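Storage and Organisation > Pegboard and wall panels
Thread: Tartan perforated panels, hooks or basket for tongs?

I have three perforated panels up, left, back and right, printed in red, black and white plaid. The Ranstead hook rail is fixed across the back panel under the top beam, and a white wire-mesh basket with one divider sits flat on the left panel. Question: where should bread tongs live?

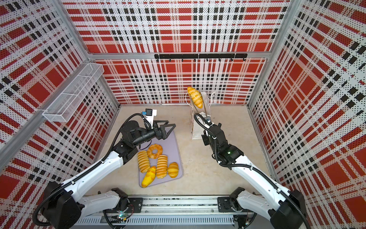 odier_bench
Member, 511 posts

The rail is the tidier option on paper. My concern is tips touching the printed face, which marks. Panel load is not an issue at this weight.

Posted Thu 13 March

birneck74
Senior member, 963 posts

Basket. Tongs on a hook spring open unless they have a lock — and then they take up two hooks. Use one side of the divider for tongs, the other for small brushes.

pegs_and_pans
Member

Disagree. A mesh basket collects crumbs in the corners and has to come off the wall to be washed. A hook wipes clean. Fit a Birneck spacer behind the rail and the tips clear the panel.

odier_bench

Noted. The tongs over the bread tray: 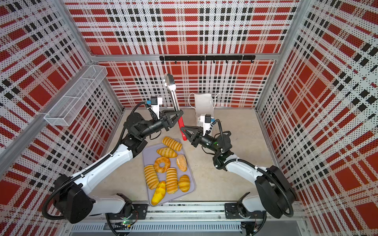

Red-handled tongs, scalloped tips up, over the lavender-grey tray.

birneck74

Scalloped tips catch on mesh. I withdraw half of my answer. Handle down in the basket would still work.

oddsson_fan
New member

Does the plaid not make small black hooks hard to see? I went with plain Oddsson panels for that reason.

pegs_and_pans

You learn where they are within a week. Spacer first, then check the clearance with the tongs open.

odier_bench

Spacer ordered. The basket stays up for the brushes.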